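Methods and Protocols | Household Studies

3. Storage conditions and item retrieval

3.1 Sample and setting

The survey covered 259 households in two towns, Bresberg and Kostenach. Both were chosen for their similar housing stock and for the presence of a municipal register from which addresses could be drawn. Households were eligible if at least one adult had lived at the address for 7 years or longer. Student housing and short-term rentals were excluded. Interviews were conducted in October by trained field staff using a printed form, and each visit included an inventory of one storage container nominated by the respondent.

The nominated container was defined as any open or lidded receptacle holding items of mixed use. Drawers were accepted if they could be removed from the furniture. Shelves were not accepted. Where a respondent nominated more than one container, the one closest to the main entrance was used. This rule follows the procedure described by Grube in the pilot report and was kept unchanged so that the two data sets could be compared.

3.2 Classification of contents

Items were coded by primary use (kitchen, cleaning, personal care, repair, stationery, other) and by the interval since last use as reported by the respondent. Reported intervals were grouped into four bands. The shortest band covered use within the past week and the longest covered items for which the respondent could not recall any use. Items packaged together and never separated were coded as one item. Items that had come apart, such as a container and its lid, were also coded as one item if both parts were present.

Two coders worked independently from the field sheets. Disagreements were settled by discussion, and a third reading by Khosravi was used where discussion did not produce agreement. Most disagreements concerned the boundary between cleaning and personal care. Sponges and small brushes were the usual cause. The coding manual was revised once during this stage to assign such items by the room in which they were last used, and all earlier sheets were then recoded under the revised rule.

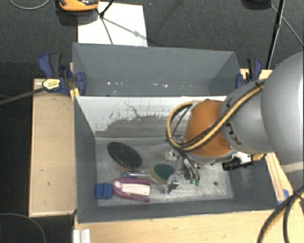 Figure 2. Open gray bin with a small group of household items.

Container depth was recorded in addition to footprint, as earlier work on mixed storage had reported floor area only. Depth was measured from the rim to the inside floor at the center of the container. For tapered containers the footprint was taken at the rim. Fill level was estimated by the field staff on a five-point scale, with the lowest point reserved for containers in which part of the floor was visible without moving any item.

3.3 Retrieval task

Respondents were asked to name an item they believed to be in the container and then to find it. Time was taken from the first contact with any item to the moment the named item was lifted clear of the rim. Searches that exceeded the time limit were stopped and entered as censored observations. Searches in which the named item proved to be absent were kept in a separate file and are treated in Section 5.

The task was carried out before the inventory in all cases. Reversing the order was considered during the pilot at Castellanos but was rejected on the grounds that the inventory itself disturbs the arrangement of the contents. Field staff were instructed to give no verbal help and to stand on the side opposite the respondent's preferred hand.

3.4 Analysis

Retrieval times were analyzed with a proportional hazards model with fill level, depth, and the share of items in the longest interval band as predictors. Town was entered as a stratum. Household size was tested as a further predictor and dropped, as it did not improve the fit and was strongly related to fill level. Standard errors were clustered by interviewer.

A sensitivity check was run with the coarse fill scale replaced by a binary variable dividing containers at the midpoint. The direction of the estimates was the same. The interval around the coefficient for depth became wider, and we therefore report the five-point version throughout. Model diagnostics are given in the appendix together with the coding manual and the field form.

Related items
Grube, B. Mixed storage in small dwellings: a pilot report
Khosravi, A. Recall of seldom-used household goods
The Pomodov kitchen inventory: notes on coding
Drawer or box? Container choice in rented housing

Last updated: 4/27/20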